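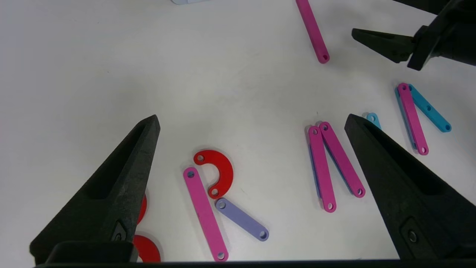

Rules for Robots That Share a Table

A robot arm is a machine with joints, like your shoulder, elbow and wrist. At the end is a gripper, the part that picks things up. Two arms can work at one table, but only if they follow rules.

Rule 1: Take turns in shared space.
The part of the table that both arms can reach is called the shared zone. At the Pinden workshop, one arm must stop before the other enters it.

Rule 2: Squeeze gently.
A gripper has a force limit. This is the hardest it is allowed to press. Small plastic links can crack or shoot away if they are pinched too hard.

Rule 3: Stop means stop.
Every robot needs a stop button that a person can reach. When it is pressed, both arms must stop, even if one of them is holding a part. The arms may start again only after a person has checked the table.

Rule 4: Hands out.
People keep their hands off the table while the arms have power. Gripper fingers can be narrow at the tip, and a robot may not sense a hand.

Who checks the rules?
Myrto Tzavaras tests the stop button every Wednesday. She presses it 3 times while the arms are moving slowly and writes down the result. If one test fails, the power stays off until the button is repaired and tested again.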